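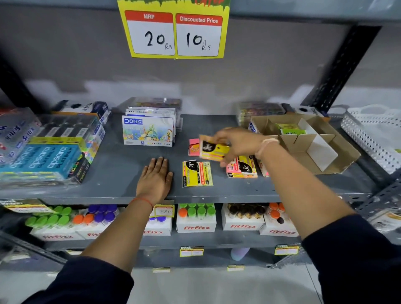
The stockroom floor at Wemness is marked out in tape, and visitors are asked to stay behind it. On the other side is an arm on a wheeled base, which the engineers call Adomaitis. It can take a small pack out of a bin, turn it over and set it down on a shelf. It does this slowly. When two packs stick together it stops and waits for someone to come and pull them apart.

Wemness opened its doors for one afternoon this spring, and 35 people signed up. Most of them came from retail. They wanted to know when a machine might be able to keep a shelf in order in an ordinary shop, where customers pick things up and put them back somewhere else.

Ashley Marsden, who led the tour, spent more time on people than on the arm. Shelf work is full of small decisions, she told the group. A hand goes flat on the metal to steady the body, the other hand moves a pack over a little, and the worker is already looking at the next one. "We kept writing rules for it and the rules kept missing things," she said. "So we went back and watched how it gets done." 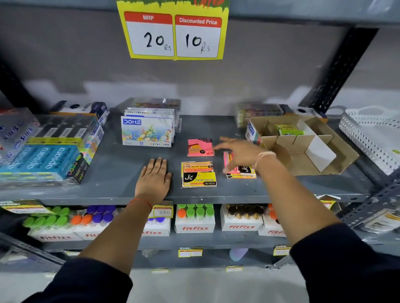 IRKENT, 2018-05-16 – The watching happens at practice shelves stocked like a neighborhood market. There are oil pastels and pencils on one level and small fitfizz bottles on the one below. A sign hangs over the stationery with the old price, 20 Rs, and the discounted one, 10 Rs. Sticky notes are the hard item. The packs are small and bright, and they lie flat.

A person works at the shelf by hand and the session is recorded from head height. Wemness has 186 sessions on file so far. Marsden said the useful ones are often the dull ones, with long stretches of nudging and straightening.
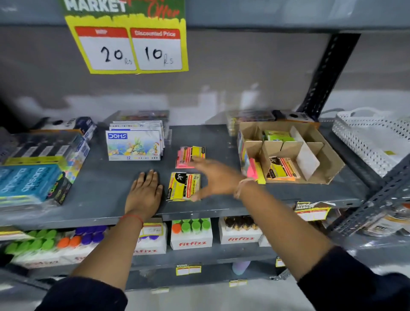

The questions from the group were mostly about cost. Marsden would not give a price for the arm, and said the Stemcombe trial in February had been too short to base one on. The arm ran there for 3 nights in a closed store. It handled boxes well – pads and soft packs less so.

One store manager asked whether it could read a handwritten price tag. It can't yet. Another asked about baskets left on the shelf, and Marsden said the arm currently treats a basket as a wall and goes around it.

The next open afternoon has not been scheduled. Wemness is taking names at the front desk, and retailers who bring their own stock can ask to have it tried on the arm.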